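Sondadico bimanual work, results thread. The write-up went to the group on January 3, 2020 and a few people asked for a version without the appendices. Posts are numbered so you can reply to the right one.

1/ The question was narrow. If you train a two-armed policy on demonstrations of tidying small electrical items, how much does it matter whether the demonstrators were told which arm to use? We had assumed very little. We were wrong by enough to change how we collect.

2/ Background for people who don't follow this account. Sondadico is our name for the pipeline: teleoperated demonstrations in, a single policy out, both arms controlled jointly. No separate planner deciding which arm goes first. The policy has to pick that up from the data.

3/ Two sites. Bramisby recorded most of the demonstrations. Skorkthorpe ran the evaluation on its own arms with its own tables. Nobody at Skorkthorpe saw the training data before the trials were finished.

4/ The dataset is 1000 demonstrations, split evenly. Half are "free": the demonstrator picks whichever arm they like. Half are "assigned": a written rule says which arm takes the rigid item and which takes the cable. Same objects, same tables, same demonstrators across both halves.

5/ The task is easy to state. Chargers, plugs and cables start in a pile. Rigid items go to one container, cables to another. An episode ends when the table surface is clear or at 60 seconds, whichever comes first.

6/ Cables are the whole difficulty. A charger is a small box and a policy will learn to pick up a small box. A coiled cable changes shape when you touch it, changes again when you lift it, and will happily take its neighbour along for the ride.
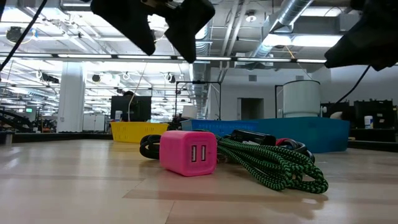
3 min read

7/ The pile in post 6 is a fair sample of what the arms are given. Pink cube charger with two USB-A ports, a braided black and green cable looped out to the right, a plain black one coiled and tucked under the charger. The tucked one is what makes it a useful layout. Lift the charger carelessly and you disturb a cable you haven't looked at yet.

8/ Also note the tabletop. It is glossy enough to give the charger a soft reflection. We considered a matte mat and decided against it. Skorkthorpe's tables are shiny too, and a policy that only works on a mat is of no use to them.

9/ Now the result. The assigned-arm policy cleared more layouts than the free-arm policy, and the gap was almost entirely in layouts where a cable touched a rigid item. Where the objects were separated, we could not tell the two policies apart.

10/ We looked at failures by hand. We sorted them into 7 types before opening any of the evaluation video, so that we couldn't invent a category to suit the answer. Most of those types turned up in both policies at similar rates. One did not.

11/ That one is what we call a stall. Both arms move towards the pile, both slow down, and both hover. Neither closes its fingers. The clock runs out with the grippers a short way above the table. It looks like indecision, and in the loose sense it is.

12/ Our explanation is dull. In the free data, two demonstrators faced with the same tangle would often start with different arms. The policy sees near-identical observations with conflicting actions and settles somewhere between them. Between "left arm goes" and "right arm goes" is "both arms go a bit".

13/ This is a known problem with averaging over several valid answers, and yes, the policy class we use is supposed to cope with it. It copes well with one arm. With two arms and a joint action the number of valid answers goes up quickly, and we don't think half of our dataset was enough to cover them.

14/ We checked that by relabelling. Take the free demonstrations, keep only those which happen to follow the assigned rule, retrain. Stalls dropped, even though the training set was much smaller. Then we took a random subset of the same size as a control. Stalls did not drop.

15/ I would like to stress the control. The first draft didn't have it, and Bramisby were right to send it back.

16/ Costs of the assigned rule, since there are some. Demonstrators dislike it. Collection is slower because people start with the wrong arm, notice, and begin again. We discard those episodes and we should probably keep them, because a recovery is useful data.

17/ The other cost is reach. The rule sends an arm across the table when its partner is already closer. The assigned policy inherits this. On layouts near the table edges it does things that no sensible person would do, and it does them slowly.

18/ So we tried a softer rule in December: nearest arm takes the first rigid item, the other arm takes the first cable, after that do as you please. On a small set of trials it kept most of the benefit and removed most of the odd reaching. I am not quoting a rate for it. The set is too small and I'd only have to take the number back.

19/ Things we did not test. Three or more cables knotted together. Cables still plugged into the charger. Any object heavier than a laptop power brick. Please don't cite this as a result about cable handling in general — it is a result about instructions given to demonstrators.

20/ Something which made no difference, to my surprise: cable colour. I expected dark cables to do worse than bright ones, particularly where they sit next to a dark plug. The failure counts don't support it. Either the policy is leaning on the wrist views or my intuition about contrast is poor.

21/ Something which made more difference than expected: where the demonstrator rested the arms between episodes. If the rest pose drifts over a session, the policy learns that the rest pose predicts the next move. We now reset both arms to a fixed pose by script. The retrained models in post 14 all use episodes filtered for this.

22/ On evaluation. Every layout was photographed and rebuilt by hand for the second policy, with the order of the two policies shuffled. Rebuilding a pile of cable by hand is never exact. We compared overlays and rejected rebuilds that were plainly off, but "plainly" was a person's judgement and I can't make it sound better than that.

23/ Several people have asked whether the Thammasiri benchmark would show the same effect. We ran it. It doesn't, and I don't think it could. Its objects are all rigid and spaced apart, so there is seldom a real choice between arms. It is a good benchmark for grasping and tells you little about this.

24/ Practical advice if you collect two-armed data with several demonstrators. Write down a first-move rule, even a crude one. Log which arm moved first in every episode. Before training, plot that against the starting layout. If the plot is a mess, expect stalls.

25/ The logging costs nothing. We only had it because somebody left the field in from an older recorder, and I came close to deleting it to save space.

26/ What comes next: the softer rule at full size, with recoveries kept in. Skorkthorpe will evaluate again on the same terms. If the benefit shrinks I'll post that under this thread and leave the posts above as they are.

27/ Correction to 14, prompted by a reply: the random control was drawn once for each training seed, so it is a different subset each time. The appendix says this properly and my post did not.

28/ Second reply, answered here as it came up twice. Yes, both policies had the same number of training steps. No, we did not tune them separately. The settings came from the earlier one-armed work and were left alone for both.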